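**Gripper clips the table base on approach, sim only (so far)**

**dendach_dan**
Okay, I need fresh eyes. We're running the Dendach arm in sim before anything touches the real cell at Lernport, and 9 of the last 62 episodes ended in a collision stop. It's always on the way in, always the left finger, and the log just says contact with the table body. The policy is happily going for the drawer with the fingers wide open and then bam, stop. Wrist view from one of the runs:

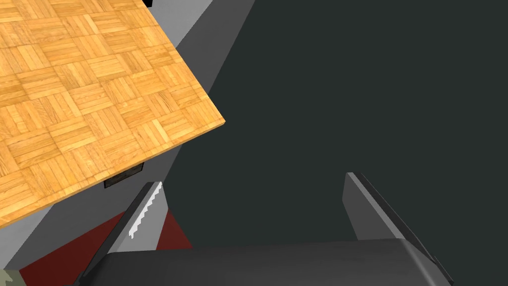 ### Replies

**h_kuroda**
Your left finger is super close to that gray support, and they're both spread way out. What's your opening width on approach? I'd pre-close to half and only open up at the end.

**dendach_dan**
Full open the whole way. I tried half on Monday and it started missing the grasp instead, so I put it back :(

**graltby_mike**
I don't buy the width thing. Check your collision mesh! On our Graltby setup the pedestal looked fine on screen but the collision shape was a fat box sticking out past it. I lost a week to that. Turn on the collision overlay and look.

**h_kuroda**
Sure, but a bad mesh should hit him way more than 9 times, no? Same table every episode.

**graltby_mike**
Not if the start pose is randomized. Only the steep approaches would catch it.

**oosthuizen_fan**
Whatever you do, please don't raise the contact threshold to make it go away. A guy in our lab did exactly that and bent a finger on the real arm.

**dendach_dan**
Ha, I had it at 400 for a minute last night. Back down now. Overlay is next, will post what I find.

**h_kuroda**
Post the start poses too. I still say it's the width.
— Haruna Kuroda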